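# Garlic, and other things that go off behind your back

Most kitchens lose more garlic to neglect than to cooking.
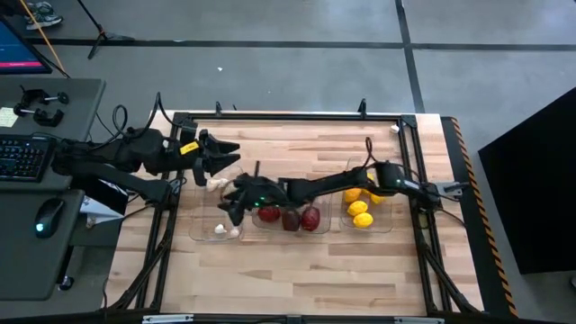
*Clear trays, one kind of thing in each.*

**Keep it out of the fridge.** Cold persuades a bulb that winter has come, and once it warms up again it sprouts with real enthusiasm. A cupboard with a bit of air in it will do. I lost 17 bulbs in May to a sealed tub and have not been allowed to forget it.

**Don't wash it first.** The papery skin is doing a job. Brush off the mud and leave the rest alone.

**Separate it from the potatoes.** They give off damp, and garlic sulks in damp. Shallow trays beat one deep bowl, where the bottom layer becomes a science project.

**Green shoots are fine.** Slice the clove down the middle and flick the shoot out if you find it bitter. My neighbour Lợi Lã leaves them in and has yet to apologise for it.

**Peeling a lot at once.** Put the cloves in a lidded pan and shake hard for as long as your arms allow. The Kiklow peeling tube also works, on 2 cloves at a time, so allow an evening.

**Freezing.** Chop, spread thinly on a lined tray, freeze, then bag it. Double-bag it, unless you like garlic ice cubes. Never keep raw garlic in oil on the shelf; it can cause botulism, and that spoils a dinner party.

Onions next time, if the Ferkus rack ever arrives.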